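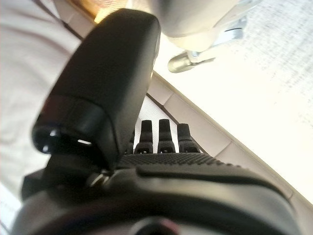

Hudano es un vocabulario controlado en español para describir acabados de superficie en fichas de producto, inventarios y partes de reparación. Recoge 261 términos con definición, sinónimos admitidos y formas desaconsejadas. La unidad descrita es la zona visible, no el objeto completo: en la pieza negra de la imagen, el extremo redondeado se anota como «mate», la superficie lisa como «brillo leve» y el tornillo pequeño como «metálico, gris plateado». Un registro puede contener, por tanto, varias entradas para un solo artículo.

Contenido

La distribución consta de dos archivos:

terminos.csv — un término por línea, UTF-8, separador punto y coma
relaciones.csv — pares de términos con su tipo de relación (sinónimo, más general, más específico, incompatible)

Campos de terminos.csv

id: entero, estable entre versiones
termino: forma preferida, en minúsculas y singular
familia: brillo, textura, color, tejido, relieve o desgaste
definicion: texto libre, sin ejemplos
sinonimos: lista separada por barras verticales
desaconsejados: igual que el anterior
origen: código de la fuente
estado: vigente, en revisión o retirado

Los identificadores retirados no se reutilizan. Si un término se divide en dos, ambos reciben id nuevo y el antiguo queda como «retirado».

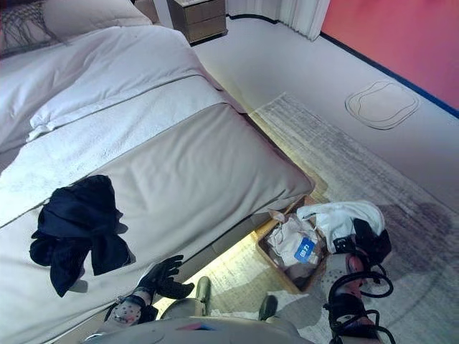 Procedencia

Los términos proceden de los catálogos internos de Bech y Clellent, cedidos para este fin, y de una lista de trabajo de Leandro Cabello. La normalización de la familia «tejido» es obra de Hema Shenoy. Se descartaron los nombres comerciales de color y las expresiones valorativas («elegante», «de calidad»). El archivo de Prolon se consultó pero no se incorporó; su licencia no permite redistribuir obras derivadas.

Limitaciones conocidas

La familia «desgaste» está incompleta y sus definiciones se solapan — en particular «rozado» y «raspado». No se recogen variantes americanas, salvo las que ya figuraban en los catálogos de origen. «Satinado» se usa en las fuentes tanto para brillo como para tejido; aquí tiene dos id distintos y conviene filtrar siempre por familia.

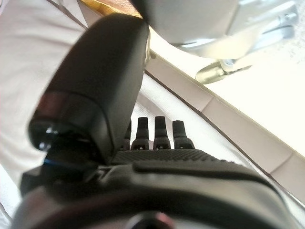
El vocabulario no sustituye a una medición de brillo con instrumento. Los grados «mate», «brillo leve» y «brillo» son apreciaciones a simple vista y no deben convertirse a unidades.

Versiones

La próxima revisión está prevista para septiembre y afectará solo a relaciones.csv. Las correcciones se envían indicando id, campo y texto propuesto.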